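Categoría: Soporte > Incidencias resueltas > Impresión de etiquetas e inventario

Ticket 102: Las etiquetas de estantería salen con el precio antiguo

Abierto por: Tanvir Dissanayake, tienda Rawashdeh (papelería y material escolar)
Producto: Flokico Almacén, con impresora de etiquetas Wurnis
Prioridad: media, después alta
Estado: cerrado

Mensaje inicial

Buenos días. Escribo en español porque el soporte de Urkon para nuestra zona es en español, pero no es mi lengua materna, así que pido disculpas si alguna frase no es correcta. Intentaré ser muy ordenado.

El problema es el siguiente. Cuando cambio el precio de un artículo en Flokico y después imprimo la etiqueta de estantería, la etiqueta sale con el precio anterior. En la pantalla el precio es el nuevo. En la caja también se cobra el precio nuevo. Solamente el papel está equivocado.

No ocurre con todos los artículos. Esta mañana imprimí un lote de 35 etiquetas de cuadernos y carpetas, y 15 salieron con el precio antiguo. No encuentro la diferencia entre las correctas y las incorrectas: son del mismo proveedor, de la misma familia y tienen el mismo tipo de IVA.

Agosto es para nosotros el mes más importante, por la vuelta al colegio, y los clientes tienen razón cuando reclaman el precio que está escrito en la estantería. De momento lo respetamos, pero perdemos dinero en cada cuaderno.

Lo que ya he probado:

- Apagar y encender la impresora.
- Cerrar Flokico y abrirlo otra vez.
- Imprimir una sola etiqueta en lugar del lote. Sale igual de mal.
- Cambiar el rollo de papel (ya sé que no tiene relación, pero lo hice).

Quedo a la espera. Muchas gracias.

Respuesta de soporte Urkon

Hola, Tanvir. Se entiende todo perfectamente. ¿Puedes decirnos qué plantilla de etiqueta usas y si el ordenador desde el que imprimes es el mismo en el que cambias los precios? Mira también en Ajustes > Impresión si está marcada la casilla «Guardar imágenes de etiquetas para imprimir más rápido».

Tanvir Dissanayake

Gracias por la respuesta rápida. Contesto por orden.

La plantilla se llama «Estantería pequeña con código». La modifiqué yo en primavera para poner el nombre de la tienda un poco más arriba.

Los ordenadores son dos. Los precios los cambio en el despacho. Las etiquetas se imprimen desde el mostrador, porque la impresora está conectada por cable a ese equipo.

La casilla está marcada en el mostrador. En el despacho no está marcada. Yo no recuerdo haberla marcado, pero tampoco puedo asegurar que no lo hice.

He desmarcado la casilla y he impreso otra vez cinco etiquetas de las malas. Resultado: tres correctas y dos todavía con el precio antiguo. Es decir, ha mejorado, pero no está arreglado.

Respuesta de soporte Urkon

Desmarcar la casilla evita que se guarden imágenes nuevas, pero no borra las que ya existen. Hay que vaciar la carpeta a mano:

1. Cierra Flokico en los dos equipos.
2. En el mostrador, abre la carpeta de datos del programa y entra en «etiquetas_tmp».
3. Borra todo el contenido, sin borrar la carpeta.
4. Abre primero Flokico en el despacho y después en el mostrador.
5. Imprime de nuevo las dos que fallaban.

Si alguna sigue mal, envíanos su ficha completa.

Tanvir Dissanayake

He seguido los cinco pasos en este orden. En el paso tres el sistema no me dejó borrar un archivo porque decía que estaba en uso. Reinicié el ordenador y entonces sí pude.

De las dos etiquetas, una ya es correcta. La otra, la carpeta azul de anillas, sigue con el precio antiguo. He mirado su ficha con mucha atención y he visto una cosa: tiene dos tarifas. La tarifa «General» tiene el precio nuevo y la tarifa «Mostrador» tiene el antiguo. La caja cobra con «General». Creo que la etiqueta lee «Mostrador».

¿Es posible que haya dos averías diferentes, una encima de la otra? Esto explicaría por qué yo no encontraba ninguna regla.

Respuesta de soporte Urkon

Es exactamente eso, buen trabajo. Al editar la plantilla, el campo de precio se quedó enlazado a la tarifa «Mostrador». Si un artículo no tiene esa tarifa, el programa toma la general y la etiqueta sale bien. Si la tiene, imprime la que encuentra. Abre la plantilla, pulsa dos veces sobre el precio y elige «General» en el desplegable «Origen». Guarda con otro nombre para no perder la anterior.

Tanvir Dissanayake

Hecho. La plantilla nueva se llama «Estantería pequeña agosto». He impreso otra vez el lote entero y he comparado cada etiqueta con la pantalla, una por una, con un lápiz. Todas correctas.

Me quedaba una duda sobre el tamaño de la letra, que en la plantilla nueva me parece un poco más fina, pero puede ser el rollo, que es de otra marca. No abro otro ticket por esto. 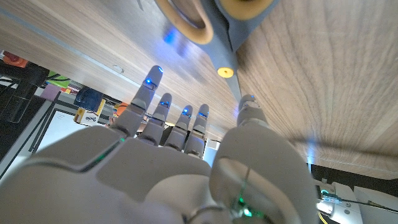 Adjunto 1. Mano blanca con luz azul en la punta de cada dedo.

Respuesta de soporte Urkon

Recibido. Dejamos el ticket abierto hasta el viernes por si aparece otra etiqueta incorrecta. Respecto a la letra, comprueba la densidad de impresión en el menú de la Wurnis. Con papel de otra marca a veces conviene subirla un punto.

Tanvir Dissanayake

Escribo el viernes, como habíamos acordado. Durante estos días hemos cambiado precios de bolígrafos, estuches y papel de forrar, y no ha salido ninguna etiqueta equivocada. He subido la densidad un punto y la letra se lee mejor.

Para otras personas que tengan el mismo problema, dejo escrito lo que me habría servido a mí:

- Mirar la casilla de las imágenes guardadas en el equipo que imprime, no en el equipo donde se cambian los precios.
- Después de desmarcarla, vaciar «etiquetas_tmp». Si un archivo está en uso, reiniciar.
- Si la plantilla está modificada, revisar el origen del precio.
- Buscar en las fichas si hay una segunda tarifa olvidada. Nosotros teníamos varias, de cuando todavía hacíamos un precio especial a los colegios del barrio.

Las tarifas «Mostrador» las voy a borrar en septiembre, con más calma. Por mi parte se puede cerrar. Un saludo cordial y gracias por la paciencia con mi español.

Respuesta de soporte Urkon

Cerramos. Antes de borrar las tarifas haz una copia de seguridad desde Herramientas > Copias. Un saludo.

Contacto | Aviso legal | © Urkon Soporte | Volver arriba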